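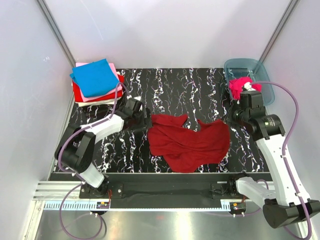
Textile sorting: changes at the Stalley depot

From November the Stalley depot will grade incoming clothing by fiber content before it is graded by condition. Until now the order was reversed, and mixed-fiber items were often handled twice before reaching the correct bale.

The new sequence uses 9 fiber categories. Cotton and cotton blends above 80 percent go to Ginard for shredding. Wool is held at Wesby until a full load of 22 bales is ready. Polyester goes out every Saturday. Items with no care label are set aside for a burn test or a handheld scan – the scan is preferred for anything that could still be resold.

During the trial at Uzor, 2154 kilograms passed through the line in eight working days. Most rejects were coated fabrics and garments with bonded linings, neither of which can be shredded with the present blades.

Donors should continue to bag shoes separately and leave zippers and buttons in place. Damp textiles are not accepted at any site, as moisture above the limit causes the whole bale to be refused. Collection times remain unchanged.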